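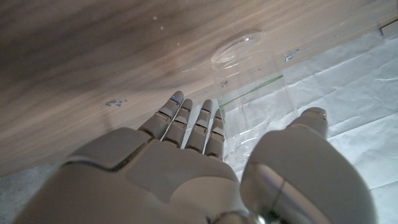
The case for a bare bench

Every packing room I have worked in has had the same argument about benches. One side wants everything within arm's reach: tape, knife, labels, void fill, the stapler, a mug. The other wants the surface clear between jobs. I am on the second side, and after a September spent reorganising the dispatch room at Vaden I am less willing to compromise than I was.

A bench is a work surface. Once it holds stock, tools and paperwork it becomes a shelf at a bad height, and the work moves to whatever strip is left at the front. At Vaden that strip was 400 mm deep. Cartons were being folded half over the edge, and the people folding them were pressing down on the unsupported side. Crushed corners were then blamed on the carton supplier.

Candela Ibarra, who ran the room before me, had measured the usable area on every bench and written it on the underside in pencil. I found the figures when we turned the benches over to tighten the legs. She had been right and had been ignored, mostly by me.

My position on materials is less popular. I prefer a wooden top, or a decent wood-grain one, to white laminate or stainless steel. White hides white: specks of foam, scraps of label backing and the ends of cable ties all disappear on it. On a pale brown top with some figure in the grain, a light speck shows up and so does a dark one, provided the light is even. It usually isn't. Most rooms have one fitting over the middle of the bench and leave a far corner in shade, and that corner is where the bits collect. Moving the fitting cost us less than one replacement top would have.

Plastic sheeting is the other sore point. Fouad Younis holds that a sheet should stay down permanently, to protect the surface. I think it should come out for the items that need it and go away afterwards. Sheeting slides, wrinkles under a carton, holds grit in its folds and throws glare back at the person reading a label. If it must stay, it should cover one end only, and the boundary should be fixed so people know which side they are working on. We settled on this at the Dimcombe site and the arrangement has lasted 14 months, with neither of us happy.

The usual objection is speed. Clearing down takes time, and a room sending out 160 parcels in a shift can't stop after each one. I accept that. I am asking for a wipe and a look at each change of job, which took us 23 seconds when Zineb Bouzid timed it. Hunting for a knife under a stack of dockets took longer, and happened more often than the wipe would have.

Tools belong on the wall behind or on a rail below the front edge. Dockets belong in a tray that is fixed to something. The mug belongs in the kitchen, and I will keep moving it there.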